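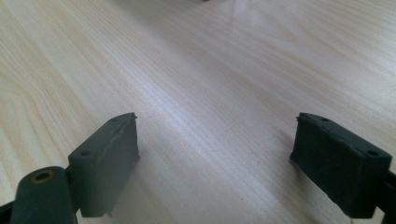
Two gripper fingers above a pale wooden table, with nothing between them.

How do you teach a robot to tidy up?

Geseo for Young Readers, updated 5 July 2021

Imagine that you have a friend who has never seen a basket. Your friend does not know what a spoon is, and does not understand one word that you say. Now you want this friend to put the spoon in the basket. What do you do?

Probably you take the spoon and you show it. You put it slowly in the basket, and you look at your friend, and then you do it again.

With robots, people can do the same. It is called teaching by demonstration. "Demonstration" is a long word for showing. In our workshop in Clumham we have a robot with two arms, and its name is Fuditz. On this page we tell you how Fuditz learns.

Why not just write the instructions?

For a long time, people told robots what to do with very exact instructions. Move left, go down, close the hand, go up. In a car factory this is good, because every car door comes to the same place every time.

A kitchen table is different. On one day the spoon lies on the left side and on the next day it is under a napkin. The basket has been turned a little. Somebody has bought bigger spoons. If the robot has only the old instructions, it will close its hand on the air and carry the air very carefully to the basket. We have watched Fuditz do this and it looked quite proud.

You could try to write new instructions for every possible table. Try it at home with a piece of paper! Write down how to pick up one sock. Then ask someone in your family to do only what is on the paper, exactly. You will find after a minute that you have forgotten many things. Did you write how far to open the fingers? Did you write when to stop pushing down?

Your hands know these things, but your hands have never put them into words. So it is easier to let the robot learn from the movement itself.

Three ways to show

The first way is to hold the robot by its arm. The motors are made soft, so the arm can be pushed, and the teacher leads it through the job. It is a little like when a grown-up holds your hand around the pencil to help you draw the letter g. It is a nice way, but a robot arm is heavy, and after an hour the teacher has tired shoulders. It is also difficult to lead two arms at the same time if you have to be polite to both.

The second way is remote control. The teacher sits or stands somewhere else and moves a controller, and the robot copies the movement. This can be in the same room or far away. The teacher looks at a screen or looks at the robot directly. A good thing is that the robot does the job with its own arm, so what it learns fits its own body. A difficult thing is that the teacher does not feel much. Is the cup held softly or squeezed? You have to guess it with your eyes.

The third way is the one we use most. The teacher takes the robot's "hand" without the robot! It is a gripper that you hold, a tool with two fingers that open and close, and there is a camera on it. You walk to the table, you do the job with the tool, and the camera records what it sees. Later the robot gets a gripper of a similar shape, and it learns from the recordings.

What the camera sees

Here is something that surprises many visitors. The camera on the tool does not look at the teacher. It looks past the fingers of the gripper to the table. So in each picture you find the two fingers at the bottom, one on the left and one on the right, and the world is in front of them.

This is useful for the robot. When Fuditz works alone, it has a camera in the same place, so it sees the same kind of picture. It can compare: "In the lessons, when the spoon was between my fingers like this, the fingers closed."

We say "it can compare", but please do not imagine that the robot talks to itself in sentences. Inside the computer there are only numbers. The picture becomes numbers, and the movement of the tool becomes numbers, and the computer searches for how the first numbers belong to the second ones. When it has found a good connection, it can see a new picture and make a guess about the next small movement. Then comes a new picture and a new guess. It goes on like this until the job is done, or until we press the red button.

Two hands are harder than one

Some jobs need two hands. Think of opening a jar, folding a towel, or holding a bag open while you put an apple in it. Then the teacher takes two grippers, one in each hand, and each one can have its own camera. 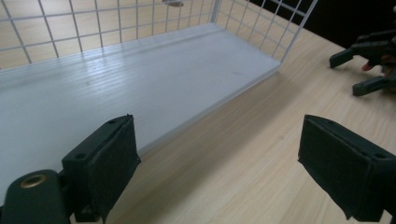 The white wire basket, seen from one gripper. The other gripper is at the upper right, with a person's fingers around it.

Look at the inside of the two fingers that are closest. They have black felt on them, a soft cloth. Hard plastic against a smooth thing can be slippery, and a bit of cloth can help to hold it.

When you work with two grippers, you notice how much your own hands help each other. One hand waits. One hand holds the basket still while the other one brings something. They almost never bump. The robot has to learn this also — not only where each hand goes, but when. For this reason the two recordings must start on the same clock. If one is late by even a short moment, Fuditz learns that the left hand should let go before the right hand has arrived, and then you hear a spoon falling on the floor.

How many times do you have to show it?

Your little cousin can learn to put a spoon in a basket after seeing it once or twice. Fuditz needs more. For our spoon lesson, we started with 40 demonstrations. It went well when the basket stood exactly in the middle of the table and badly everywhere else. With 100 it was better. In April we reached 853, and then Fuditz could also manage when we turned the basket around. Our wish is to have roughly 1000 before we start with forks.

It does not help very much to show the same thing again and again in the same way. The lessons have to be a little different from each other. Move the basket. Change the light. Begin from the other side. Let a left-handed person be the teacher. Also, we keep some of the lessons where the teacher almost dropped the spoon and caught it again, because Fuditz will have such moments too and must know what to do in them.

Rules for a good teacher

In the Dimitriou room, where we do the recordings, there is a paper on the wall. The children who visit us get the same rules as the grown-ups:

Move slowly, but do not stop for no reason. (The robot will learn the stop too!)
Keep your sleeves away from the camera.
Use only the gripper. If you help with your thumb, the robot cannot copy it, for it has no thumb.
Finish the job, also when you made a small mistake.
Say "done" and put the tool down before you scratch your nose.

The third rule is the most difficult. Almost every person helps with the thumb at least once, and then we have to throw away the recording.

Try it at home

You need two pairs of kitchen tongs, the kind without sharp parts, and a bowl and some socks rolled into balls. Ask a grown-up if you can use the tongs.

Take one pair in each hand. Put all the socks in the bowl with only the tongs. Then close one eye and do it again. It is harder, because with one eye you cannot judge so well how far away things are. A robot that has only one camera on its hand has a similar problem.

Now ask a friend to watch you and to copy your movements exactly, but move the friend's bowl a little to the side first. If the friend copies you exactly, the socks will land next to the bowl. If the friend looks where the bowl is, they will land inside. Which one is the better student?

Words from this page

Demonstration: showing how a job is done.
Gripper: the part of a robot that holds things, like a hand. Ours has two fingers.
Remote control: moving a machine without touching it directly.
Recording: what the camera and the tool have saved, so that the robot can learn from it later.

Next page: Why Fuditz is not allowed to carry soup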